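Betreff: Re: [kusero-ag] Spüle, Stand der Aufnahmen und Anmeldung
Liste: kusero-ag
Februar 2023

Hallo zusammen,

ich antworte mal zwischen den Zeilen, weil mir beim Lesen an mehreren Stellen etwas aufgestoßen ist. Vorweg: Dass die Gruppe so viele Abende an der Spüle verbracht hat, finde ich bemerkenswert. Meine Zweifel gelten dem, was daraus gefolgert wird.

> Liebe Liste,
> kurzer Stand aus der Kivi-Gruppe. Wir haben jetzt 549 Durchgänge an der Spüle,
> 471 davon haben wir als gelungen eingetragen. Bis zum Anmeldeschluss wollen
> wir auf 1.000 kommen, das ist gut machbar, wenn sich noch zwei Leute für die
> Abendtermine finden.

Was heißt "gelungen"? Ich habe mir die Tabelle angesehen. Die Spalte kennt nur Ja und Nein, und in der Kommentarspalte steht bei etlichen Ja-Einträgen "beim zweiten Griff" oder "kurz nachgeholfen". Wenn jemand den Teller mit dem Finger stützt, während sich die Hand öffnet, dann ist das für mich ein Nein. Beim Kusero wird uns auch keiner den Teller halten. Mindestens müsste man diese Zeilen getrennt auswerten. Ich ahne, dass die schöne Zahl dabei kleiner wird.

Und warum eigentlich 1.000? Die Zahl ist rund, mehr spricht bisher nicht für sie. Ich wüsste gern, was sich zwischen Durchgang 284 (damals haben wir die Fernsteuerung neu eingestellt) und heute verbessert hat. Falls wenig, werden die nächsten paar hundert vermutlich auch wenig bringen.

> Die Aufgabe haben wir auf das rechte Becken eingegrenzt: Geschirrteile ans
> Abtropfgitter bringen, mit einer Hand. Das linke Becken ist der "unruhige
> Nachbar", da liegt Obst und Gemüse drin, damit die Bildauswertung nicht bloß
> blanken Stahl sieht. Für die Projektseite in Malosham schlagen wir das
> folgende Paar vor, einmal Teller, einmal Schüssel.

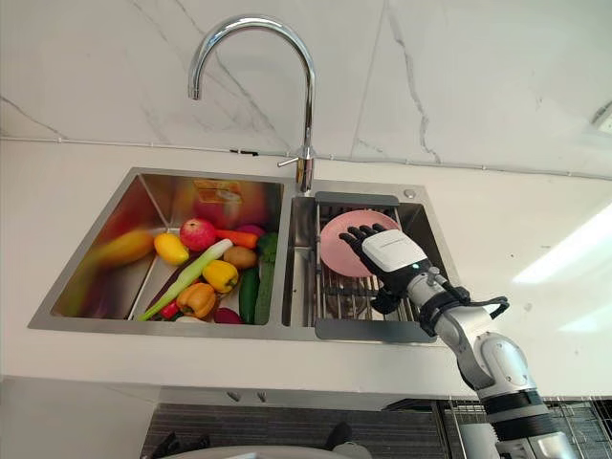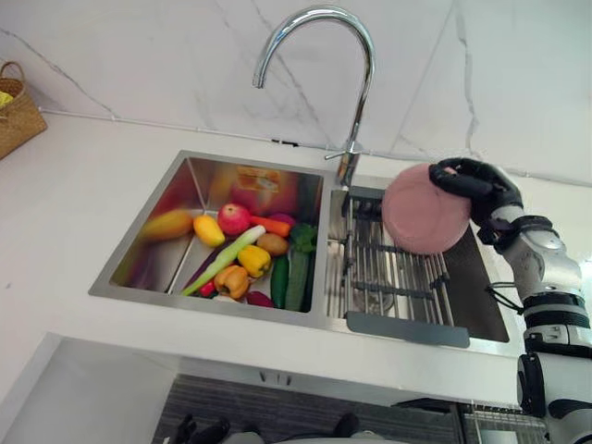

Dazu hat jemand aus der Gruppe auf meine erste Nachfrage geschrieben, man müsse sich eben entscheiden, ob man in einem halben Jahr eine halbwegs ordentliche Sache vorführen wolle oder fünf unordentliche, und ein Schulklub ohne eigenes Rechenzentrum sei mit der einen gut bedient. Außerdem lerne man beim Geschirr mehr über Greifen als bei den ewigen Bauklötzen, weil ein Tellerrand schlecht verzeihe.

Beim zweiten Punkt gehe ich mit. Teller und Schüssel verlangen tatsächlich Verschiedenes: Den rosa Teller drücken die Finger von vorn gegen das Gitter, bei der rosa Schüssel liegen sie um den Rand. Das sind für mich zwei Aufgaben, und in der Tabelle stehen sie als eine. Wer wissen will, ob die Schüssel funktioniert, kann es aus unseren Daten nicht ablesen. Das sollte man ändern, bevor noch ein einziger Durchgang dazukommt. Eine Spalte, ein Buchstabe, fertig.

Beim unruhigen Nachbarn bin ich skeptischer. Ein volles linkes Becken ist schon eine Ablenkung, zugegeben, und der Stahl spiegelt die Farben auch noch zurück. Aber wenn der Haufen von Abend zu Abend fast gleich aussieht, lernt das Modell ihn womöglich einfach mit. Dann haben wir eine Tapete gebaut. Mein Vorschlag wäre, ihn vor jedem Block umzuschichten, manchmal die Hälfte herauszunehmen und ihn ab und zu ganz wegzulassen. Und beide Geschirrteile sind rosa! Ich möchte wetten, dass "such das Rosafarbene" als Strategie ziemlich weit trägt. Mit einem weißen Teller vor weißer Wand sähe die Sache anders aus. In der Schulküche stehen davon mehr, als wir je brauchen werden.

> Fürs Training nehmen wir wieder Zirnine, das lief beim letzten Mal ja ganz
> ordentlich. Wir sind zuversichtlich, dass die Hand bis April ohne
> Fernsteuerung auskommt.

Lief es ordentlich? In meiner Erinnerung lief es genau so lange ordentlich, bis jemand das Licht über der Arbeitsplatte angemacht hat. Die Platte ist weiß und spiegelt, daran hat sich nichts geändert. Mir fehlt in eurer Mail außerdem jedes Wort dazu, welche Aufnahmen zum Prüfen zurückgelegt werden. Wenn alles ins Training wandert, wissen wir im April so viel wie jetzt, nur mit mehr Zuversicht. Zwei Abende komplett wegschließen, am besten mit anderem Licht, und erst am Schluss anfassen. Das kostet uns Material, ja. Ich würde es trotzdem machen.

> Anmeldung in der Klasse "Haushalt, selbstständig", wenn es keine Einwände gibt.

Doch, einen. Die Ausschreibung kennt auch die Klasse "Haushalt, ferngesteuert", und da gehören wir nach heutigem Stand hin. Ummelden geht laut Merkblatt nur in eine Richtung, von ferngesteuert nach selbstständig, und zwar bis zum Abnahmetag. Wer sich zu hoch einträgt, tritt dort an oder gar nicht. Ich will niemandem den Ehrgeiz nehmen, aber die Kleinen aus der Unterstufe haben das halbe Jahr mitgebaut, und ich möchte ungern mit ihnen nach Malosham fahren und zuschauen, wie die Hand zehn Minuten lang über dem Gitter überlegt.

Zum Text für die Projektseite noch: "Roboter erledigt den Abwasch" streicht bitte. Gewaschen wird bei uns nichts. "Roboterhand übt am Abtropfgitter" wäre mir recht, und die Zahl der Durchgänge kann von mir aus dazu, sobald geklärt ist, was in der Ja-Spalte steht.

Die Abendtermine übernehme ich übrigens gern mit, auch zwei. Ich bringe dann weiße Teller mit und führe die neue Spalte gleich von Hand. Wer die Tabelle gerade offen hat, möge sie bitte schließen, sonst überschreiben wir uns wieder gegenseitig die Kommentare.

Viele Grüße aus dem Werkraum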